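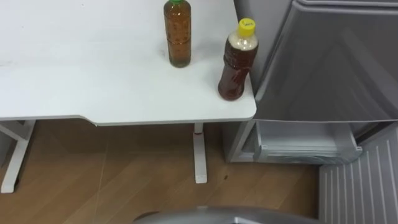 Jamalia wind forecast, does anyone trust the load numbers?

gridwatcher_ne
Posted Friday, 7:42 am
I've been reading the Jamalia regional energy outlook for work and I'm stuck on the demand side. Their base case has peak load in the Becerra zone going to 2,945 MW by the end of the period. The last edition had it nearly flat. The only explanation is one paragraph on page 114 that says "electrification and large customers." Has anyone seen a breakdown?

tallgrass
Posted Friday, 8:15 am
No breakdown that I know of. The spreadsheet has a tab for large customers but it only gives one total per year. My guess is most of it is the Fomora data center request.

ohmslaw62
Posted Friday, 8:31 am
It's Fomora. They asked for 211 MW in the first phase and the utility put the whole thing in the forecast as if it were signed. It isn't. They have a study agreement and that's all.

gridwatcher_ne
Posted Friday, 9:04 am
Do you have a link for the study agreement? I looked on the utility's filing page and only found the cover letter.

ohmslaw62
Posted Friday, 9:10 am
It's in the attachments to the December filing. Open attachment 2 and scroll past the maps.

pennyperkwh
Posted Friday, 9:48 am
I don't agree that it should be left out. Transmission takes years. If you wait for a signed contract before you put the load in, you end up short, and then everyone complains about that instead.

ohmslaw62
Posted Friday, 10:02 am
I didn't say leave it out. I said don't count all of it. Other regions discount requests by stage. A study agreement should get a fraction, a signed contract should get most of it. Ratepayers are going to pay for the Jaler line either way and that line is being justified with this number.

pennyperkwh
Posted Friday, 10:20 am
The Jaler line was in the plan before Fomora showed up. It was a reliability project.

tallgrass
Posted Friday, 10:37 am
Both of you are partly right. It was in the plan, but at a lower voltage. The upgrade came with this edition.

gridwatcher_ne
Posted Friday, 11:15 am
Found attachment 2, thanks. The request is there and it says the load ramps over several years. The outlook has it all arriving in year one. So even if you think the project is real, the timing is off.

pennyperkwh
Posted Friday, 11:29 am
OK, that I didn't know. The ramp should be in there.

coldstart
Posted Friday, 1:50 pm
Comments on the outlook are still open, by the way. The form is on the Jamalia site under Planning. Keep it short and cite the page number, they do answer those.

gridwatcher_ne
Posted Friday, 2:06 pm
Will do. I'll post their reply if I get one.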